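3.2 House rules for the workspace

Before Lotte Bakker and I wrote any of this down, our rules for tabletop work at Mottram lived mostly in people's heads (mine included, and I forget things!). We ended up with 2 that everybody could live with. Open the fingers fully before the arm comes in over the table, and keep the middle of the surface clear until the operator calls ready. Valdir Sales wanted a third one about cables, and he got it: floor leads stay out of the walkway, and whoever moves one puts it back.

I'll admit the open-fingers rule felt fussy at first. We've since logged 1,000 approaches under it, 500 with one object on the table and 500 with more, and I've stopped grumbling. The wrist view is also a lot easier to check when the grip starts wide, so we ask operators to look at it before every approach and note the colour and spot of each object on the Wemwood sheet.

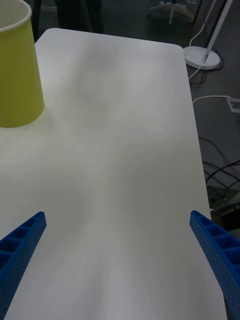
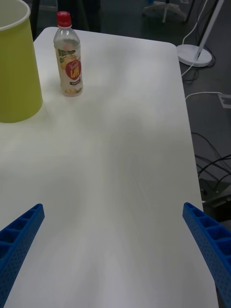

Figure 4. Wrist views with the fingers open over the white table. The second has a bottle with a red cap near the upper left.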